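Notebook, finishing bench
8/5/03

Continuing the wax and oil comparison from June. Unnur Kragh wanted it redone with the Jevimum oil because the last can had skinned over and we couldn't trust the drying times. New can opened this morning. Wrote the date on the lid.

Test boards

Twelve offcuts from the Flasville order, all planed the same day and sanded to 180. Nine get finish, three stay bare for comparison. Numbered on the back in pencil. Board 4 had glue squeeze-out along one edge that I missed until the first coat went on. It stays in the set but don't read anything into that edge.

First coat

Oil on 1 through 5, wiped on with a cotton rag, left 20 minutes, wiped off. Wax on 6 through 9, straight from the tin, buffed after lunch. The wax was stiff. Ragnheiður Lund says Flalovholm changed the recipe and the old tins were softer. I still have half an old tin at home and will bring it in.

Boards 2 and 3 drank the oil at the ends and I went back over the end grain twice. Should have sealed it first. The Steinarsdóttir chairs had the same trouble and we ended up with dark ends on the back slats, which the customer noticed before we did.

Water rings

Not started. Plan is a wet glass on each board overnight, then vinegar, then coffee. Wait a full week after the last coat. In June we only waited four days and the oil boards all marked, so that result is no use for comparing anything.

Sanding between coats

320 by hand, with the grain, light pressure. The gray pads leave grit in the corners, use paper. Vacuum, then tack cloth. Check for specks against the window before the next coat because the overhead light hides them.

Grain and color

For the write-up I want to say something about figure. Oil deepens the color around the loops more than along the straight lines, and people choosing a finish from a straight-grained sample get a surprise when the top arrives. Pale wood with an oval figure and brown rings is what I'd show a customer next to a plain piece.

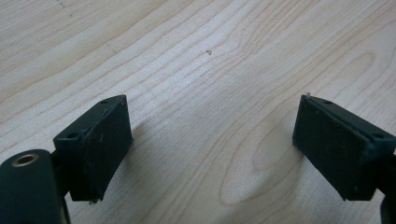

To do

Second coat of oil on 1 through 5 tomorrow, before the dust extractor goes on.
Rags: lay them flat outside, don't ball them up in the bin. Found two in there again.
Ask Unnur if job 206 is still going out in wax. If it is, we need another tin.
Pencil numbers on 7 and 8 have smudged, redo them.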